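Workshop notebook, Gimstead test kitchen
03/03/2019
Entered by: O. Bogdan
Checked by: G. Gallagher

Subject: proving times for the Drandov rye loaf, batch 784

The second set of trial loaves was mixed to the standard sheet, with the starter share held at 20 per cent. Water was weighed at 300 g per loaf. The flour was the Bolger dark rye, from a newly opened sack.

Loaves proved for six hours rose evenly and kept their shape in the tin. Those left overnight had a sour smell and sank in the middle when turned out. Ms Gallagher considers the longer prove unsuitable for the sliced loaf and asks that it be dropped from the sheet. I agree, subject to one further trial with cooler water.

Slices from the six-hour loaves are to be tasted plain and toasted. Toasting is at the middle setting only. The Mitero scales read slightly high at the start of the session and were reset before weighing; the earlier weights have been struck out on page 6.

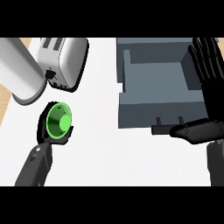 Fig. 1. Worktop with toaster and green bowl.

Outstanding: order more rye before the end of March. Crumb notes to be copied to the main file once both tasters have signed.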